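The Case for the Half-Empty Bin

Most advice on kitchen storage starts from volume. Measure the cabinet, buy containers that fill it, divide the containers into the smallest cells that will take your things. I followed that advice for years, in two apartments and one shared house, and I now think it is wrong for any object you handle more than once a day.

The quantity worth measuring is retrieval cost: the number of movements between wanting a thing and holding it. A drawer organizer with twelve cells has excellent density. It also has a tolerance problem. Each cell fits one class of object in one orientation, and a spatula that is slightly too long for its slot ends up across three others. After a week the drawer holds the same pile it held before, with plastic ribs underneath it.

A wide bin with a single lengthwise divider behaves differently. There are two regions, front and back, and the only decision on return is which one. My rule is that the front takes whatever is in use this week and the back stays clear until something needs it. The clear half is working capacity. It is where the front half goes when you wipe the floor of the bin, and where the colander sits on the night you have guests.

I logged this in January, for 33 days, with a pencil and a card taped inside the pantry door. Each time I had to move one object to reach another, I made a mark. The Vasidach drawer insert, fully loaded, produced 200 marks. The two-section bin, holding fewer things, produced so few that I checked whether I had been forgetting the card. The comparison is unfair, and the unfairness is my argument: the insert invites you to fill it and the bin does not.

Shape matters more than size here. Cylinders and squeeze bottles roll or tip if stored upright in a shallow container, so let them lie down. A bowl should rest on its base with nothing inside it. Long utensils can go diagonally, handle toward you. Overlap is acceptable when the object on top can be lifted with one hand, and four items to a section is a sensible ceiling for a bin used at counter height.

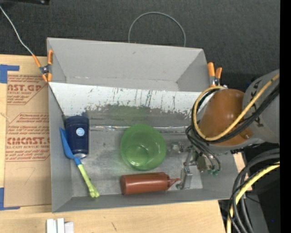
Gunhild Kirkegaard objects that an open bin only works for people who own very little, and that a household of five would bury it by lunchtime. She keeps an Estano rack with labeled cells and reports that her children put things back precisely because the label tells them where.

I accept the point about labels. A label removes a decision, and a tired person at 9 p.m. should be given as few decisions as possible. I don't accept the point about ownership. The bin holds the working set, and the working set in a large household is not much larger than in a small one. Five people still cook with one spatula at a time. The rest belongs on a shelf, and the shelf can be as dense as you like.

Wear is the other common complaint. Painted dividers chip, and a metallic floor picks up scuffs from anything with a hard rim. I see no reason to replace a bin over this. The damage is cosmetic until a flake comes loose near food, at which point the divider should be stripped or taken out — a liner only hides the edge and collects crumbs beneath it.

There are limits. Knives do not belong in an open bin under any arrangement, and neither does anything that leaks when laid on its side. Test a squeeze bottle over the sink first. If the cap weeps, stand it in a jug.

My own insert is now in the garage holding drill bits, a job it does well, as drill bits come in fixed sizes and I need one about twice a year.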